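Notes for the parents' and staff talk, robotics club, August

Slide 1. Say hello, introduce Begoña Bravo, who runs the club with me. Two minutes at most.

Slide 2. What the club did this year. We entered the Cletetti challenge in the sorting class. The task is to take mixed toys out of a metal container and put each one in the right box. Points for every toy placed, points off for drops.

Slide 3. The work at hand. Leave these two up while I talk.

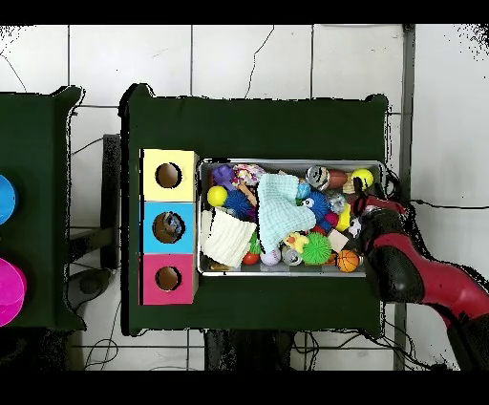
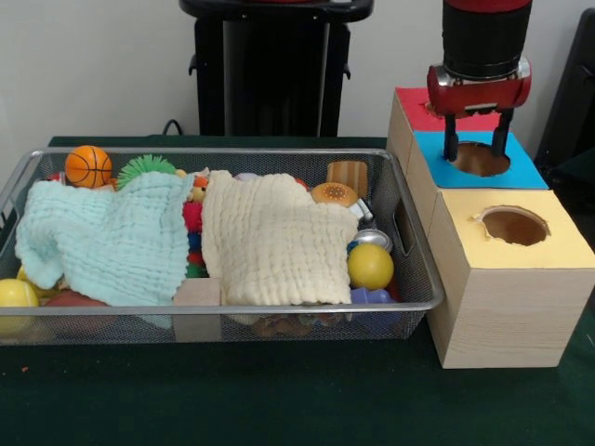
Slide 4. Why soft things are hard. Cloth folds, hides what is under it and gives the arm no clear edge to aim for. Quentin Pons wrote the part of the program that picks a grasp point. Let him explain it himself if he is in the room.

Slide 5. Numbers. The students logged 1166 attempts and 797 of them counted. Most of the misses were on cloth. Do not read out the whole table.

Slide 6. What went wrong. The Junwood mount worked itself loose in the second month. We lost an afternoon to a bad cable. Mention the 18 students who kept the log sheets.

Slide 7. Next year. Begoña wants a smaller container and a time limit. Sign-up sheet is by the door. Questions until half past seven.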